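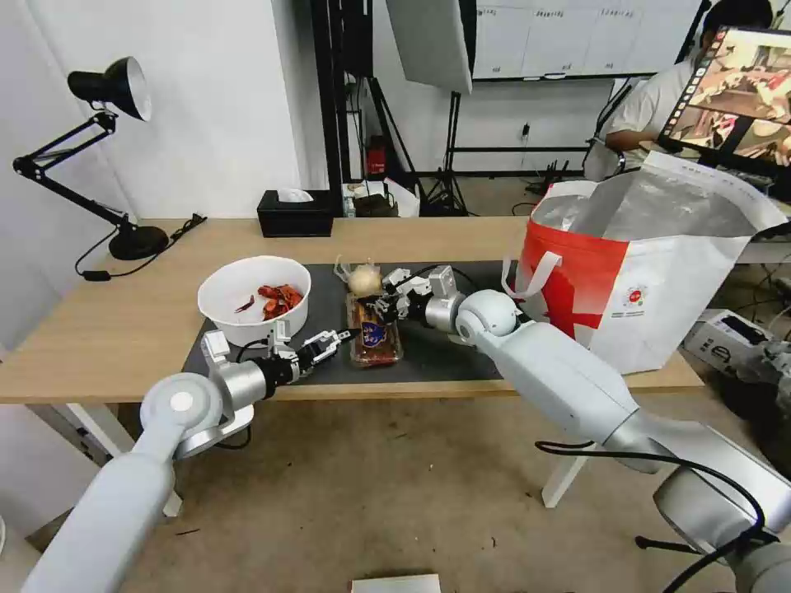
Slide 2. Scope. Home-visit counseling for older adults, Rashidi service area, intake through discharge. Figures run to the end of July.

Referrals received: 237. Most came from primary care. Define "referral" before moving on – repeat requests for the same client are merged.

Slide 3. Session format. Standard visit is 45 minutes. Notes are due in Clelleo the same day. Travel time is logged separately and is not billed.

Slide 4. Waitlist. 40 clients at close of July. Split by zip code is on the handout. Take the question on phone sessions here, then go to the Doretti comparison.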